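Projects > Weltholm > Pantry Sets > Drinks Bins

Print this page | E-mail this page

# Weltholm Drinks Bins

Welcome to the drinks part of Weltholm, and my favourite part of the whole set! It's all about sorting cans into clear bins: which can goes where, which ones stand up, which ones end up on their sides, and how a shelf of drinks looks once somebody has had a go at it.

Maintained by Sekar Pasaribu. Last edited 2/18/19.

## What's in it

- almost 1,000 pictures of cans in clear bins
- 12 sorting rounds, each in its own folder
- notes.txt, one line per round (mine, so expect spelling mistakes)

The cans are slim ones, Celsius among them, and I love them for this. The flavours share so much of their design that you have to look at the coloured bands — red, pale yellow, light blue — to tell them apart. Clear bins are a joy too, as you can read a label through the side without lifting anything out. 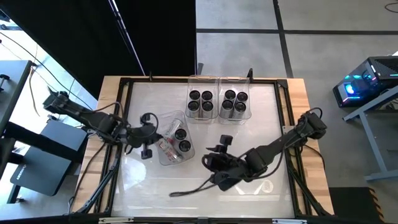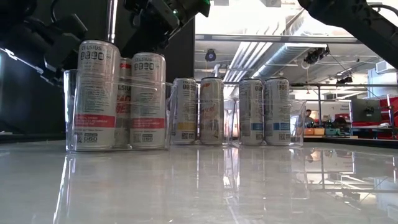
Clear bins and cans.

**Can I use the pictures if I only care about labels and not about bins?**

Please do! Start with the rounds marked "upright" in notes.txt, where more of the printing faces outwards. The "mixed" rounds have cans lying down, and those are harder to read but great fun.

## Folder names

Rounds are named by number and then by how the cans were meant to go in, so `02_mixed` is round 2, mixed. If a folder has `_b` on the end, I changed my mind halfway through and started that round again. Both versions are worth keeping, I think.

## Still to do

- glass bottles (planned for April)
- taller bins
- tidy up notes.txt

Corrections very welcome, above all for flavour names.

Related items

Livanard Jar Lids
Yüksel Tea Tins
Ollumo Cutlery Drawer
Weltholm Spice Rack, 30 jars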